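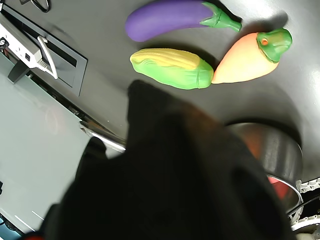 The wrist cable problem

We lost most of a week in December to a fault that I first put down to bad calibration, then to the gripper, and it was neither of those. Writing it up so I can find it next time.

The task is a simple one. Toy vegetables on a dark table, a steel pot, and the arm has to pick each vegetable and put it in the pot. We run it in our corner of the Deswood building on a controller setup we call Lolcombe, and by then it had been stable for over a month. The eggplant is the easy one. The carrot gives the most trouble because it rolls when you touch it near the pointed end. The corn is usually fine.

Then the corn stopped being fine. The arm would come down over it, stop short, and close on air. No error on the screen. The next pick would be normal, and so would the next ten. Then it would stop short again, sometimes on the corn, sometimes on something else.

What I checked first

Hand-eye calibration. I redid it twice and the numbers barely moved. After that I swapped the gripper fingers, which took an afternoon and changed nothing. I also wiped down the pot and moved it farther off, thinking the reflections from the rim were throwing off the depth readings. That one seemed to help for an hour, which cost me another day.

What the log said

I should have gone to the log sooner. Over 227 picks it had 4 short stops, and every one of them came with a gap in the wrist joint's position data. The controller was holding the last good value through the gap and carrying on as if it had arrived. So the arm believed it was at the corn when it was still above it.

The gaps only came when the wrist was turned most of the way around. I powered down, turned the joint by hand, and watched the cable where it leaves the chain. It was being pulled tight over the last link. When I opened the connector, one of the crimps was half out. Somebody had shortened the slack when we moved the base, and I am fairly sure that somebody was me.

The part that bothers me

A missed corn cob is no great loss. An arm that doesn't know where it is and keeps moving is a different matter. We had people reaching in to reset the vegetables between runs, because it saves a few seconds. I had been doing it too.

What changed

New crimp, longer loop, and a clamp ahead of the chain so the connector takes no load. The controller now stops on 3 missed readings in a row and needs a manual reset. Resets of the table are done with the arm disabled — everyone grumbled, me included.

It has done about 2,000 picks since then with no gaps in the log. The carrot still rolls. The Wascombe cell has the same cable routing and I haven't opened that one up yet.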